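**04/06/2024, equipment plan for the picking cell**

Present: Lilian, Kipchumba, Stella, me (Caroline). Suha joined by phone for the second half. I write this partly for myself, because last time we had no notes and we discussed the same quotation twice.

Money first. Stella confirmed that what remains for this year is 3000 for small equipment, and it must be ordered and delivered before the end of December. Ordered only is not enough, the invoice has to carry this year's date. Larger things (anything on the arm side, controller, service contract) go in the other budget and we don't touch them here.

The wish list as it stood this morning:

- second set of gripper fingers, spare
- proper fixtures for the two bins
- cable guide for the wrist
- replacement bins
- object set, more variety
- lighting

It is clear that we cannot have everything. Kipchumba made the first price estimate from the Homholm catalog and it was already over the limit without the lighting.

**Fingers.** Everybody agrees this is number one. The clear fingers are the part which we cannot replace from the shelf, and if one breaks we stop. Fröhlich makes them to our drawing. Their minimum order is 2 pairs, which is fine, I would have asked for this anyway. Delivery is slow with them. Lilian will ask if the drawing from last year is still valid, as I believe the hole distance was changed by hand and the file never updated. Please, whoever did it, tell her the number.

**Fixtures.** At the moment the bins are held with bar clamps at the table. Kipchumba would like T-slot profile with stops on all sides, so that the bin goes back to the same position after we empty it. I agree with him in principle. Homholm wants 200 for the profile and the stops, cut to length. I find this acceptable. We should first measure the outside of both bins at the top and also at the base, because the walls are sloping and the stops must touch somewhere sensible. My question is if the stops will be in the way when the wrist comes low at the right side. Kipchumba says no. I would like to see it with cardboard before we pay.

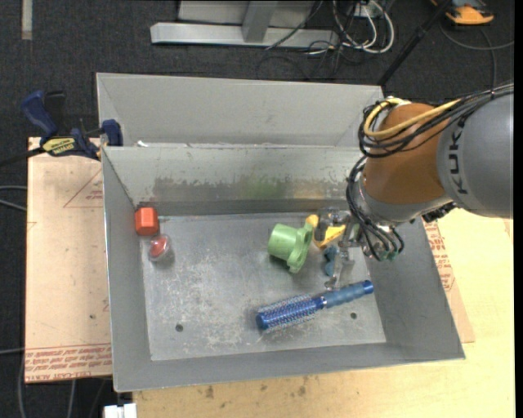 *Front bin with the arm in the right half. Clamp at the top left corner.*

**Bins.** Lilian asks for new ones. Her argument is that the floor of the front bin is so scuffed that the camera sees whitish clouds in it, and she spends time on tuning the segmentation for scratches. The rear wall inside is also worn, with the coating chipped. My argument against is that new bins will look the same after some months of work, and then she has tuned for clean metal. Suha proposed a thin liner that can be changed, matte gray, and this seems to me the better use of money. Pilline sells sheet in this color. We need to decide if the two drilled holes in the floor should stay open or be covered by the liner. I prefer covered. Small objects with a thin end can catch there.

Result: no new bins this year. One sheet of liner for a trial, in the front bin only.

**Cable guide.** I was the one who put this on the list. The yellow cable and the black bundle go around the orange section in a big loop, and the hoses come down the left side of the wrist to the fittings. For the slow programs I am not worried. For the faster program that Lilian plans, I would like holders with hinges, so that we can open them without removing the hoses. Flinano has a kit, but the page does not say clearly which diameter it takes. I wrote to them and have no answer yet. If the kit does not fit, Stella says we can print holders here and pay only for the straps. I don't love printed parts at this place but it can be tested.

Also the cables on the carpet. It is not an equipment question, but a cable cover costs very little and I put one on the order. It will go on the side where we walk.

**Objects.** In today's set there is the round hairbrush, the light green plastic piece with the wavy flange, the yellow curved one, the clear container with the red part inside, the orange-red block and others. Lilian wants more transparent things and more soft things. The transparent container is the most difficult one for the depth camera and she has only a few like this. Suha will buy from an ordinary household shop and bring the receipts. No web order, the shipping eats it. Please buy two of each, so that we have a replacement when one is damaged.

**Lighting.** Postponed. Lilian is not happy. The Pilline panel alone was quoted at 1016 with the bracket, and for this amount I want a loan unit to try first. Stella will ask them. If they say yes before the summer break we look at it again, and if there is money left after the fingers.

**Order of buying**

1. Fröhlich fingers (after the drawing is checked)
2. Homholm profile and stops (after the cardboard test)
3. Liner sheet
4. Wrist holders, Flinano or printed
5. Objects, cable cover

To do:

- Lilian: drawing, hole distance
- Kipchumba: outside dimensions of both bins, cardboard mock-up
- Stella: loan unit, and ask accounting if a partial delivery counts
- Suha: shopping
- me: Flinano again, by phone this time

Open point which we did not finish: who keeps the spare fingers. Kipchumba suggests the drawer with the torque keys. I want them in a labeled box in the cabinet, with the drawing printed inside the lid.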